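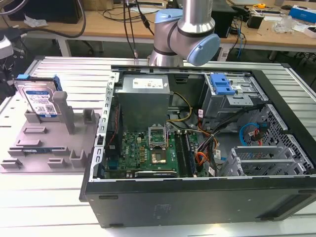
Ticket 290 – Schuldbuch Trindevdale, Zinssummen falsch
Projekt: Prarkus, Edition der Kriegsanleihen
Eröffnet: 1. Januar 2014
Status: in Arbeit

Problem: Tabelle der städtischen Kriegsschulden stimmt nicht mit dem Schuldbuch überein. Zinslast nach dem Friedensschluss viel zu hoch, im Kommentarband steht deswegen was von drohendem Bankrott. So kann das nicht raus.

Erster Versuch: Abschrift gegen Original gelesen, Band 2 komplett. Zwei Lesefehler gefunden (Ziffer 1 als 7 gelesen), korrigiert. Summe immer noch falsch, nur etwas weniger.

Zweiter Versuch: Währung geprüft. Livres und Taler waren im Import vermischt, Spalte jetzt getrennt. Hat am Zins nichts geändert – die Taler-Posten sind unverzinst.

Dritter Versuch: Tabelle aus Golar neu exportiert. Gleiches Ergebnis, Export ist es also nicht.

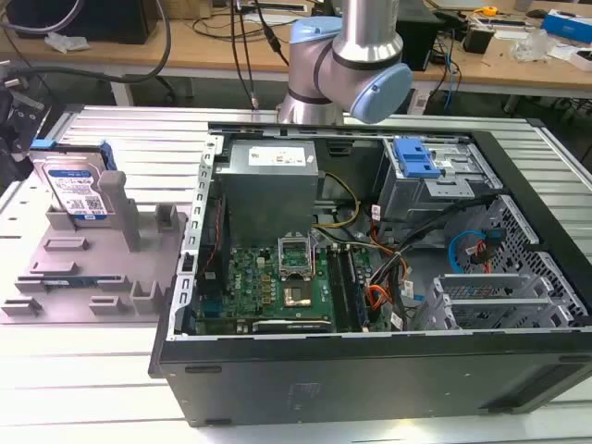 Hashemi schreibt dazu, die Verlängerungen im April seien keine neuen Anleihen. Die Stadt habe alte Scheine eingezogen und auf dieselbe Summe neue ausgestellt, der Schreiber habe beide stehen lassen und die alten nur am Rand mit einem kleinen Kreuz versehen. Wer das Kreuz nicht mit abschreibt, zählt die Schuld doppelt.

Nachgesehen, stimmt. Kreuze sind in der Abschrift komplett weggefallen, stand so nicht in den Richtlinien. In Band 3 gibt es sie auch, aber mit anderer Hand und teils unter dem Falz, da muss man am Original schauen. Band 1 noch offen.

Betroffen: alle Posten mit 10 Prozent, die wurden offenbar zuerst umgeschuldet. Die niedriger verzinsten sehen sauber aus, nur überflogen. 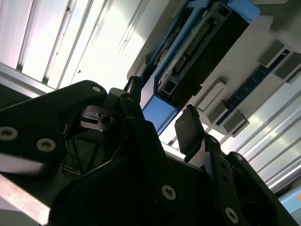

Lösung vorläufig: neue Spalte "abgelöst durch", Verweis auf den Nachfolgeschein, abgelöste Posten aus der Zinssumme raus. Nichts löschen! Die alten Scheine gehören zur Überlieferung und müssen in der Edition sichtbar bleiben. Farbmarkierung für abgelöste Posten bitte blau, so in der Art wie der Festplattenträger auf dem Bild, Rot ist schon für unsichere Lesungen vergeben. Grau geht im Druck unter, hatten wir schon.

Noch offen:
– Band 1 auf Kreuze durchsehen
– Richtlinien ergänzen (Randzeichen immer mit abschreiben)
– Absatz zum Bankrott im Kommentar streichen oder umschreiben, die Zahlen geben das nicht mehr her
– klären ob die Gläubigerliste die gleichen Dopplungen hat, vermtulich ja

Ticket bleibt offen bis Band 1 durch ist.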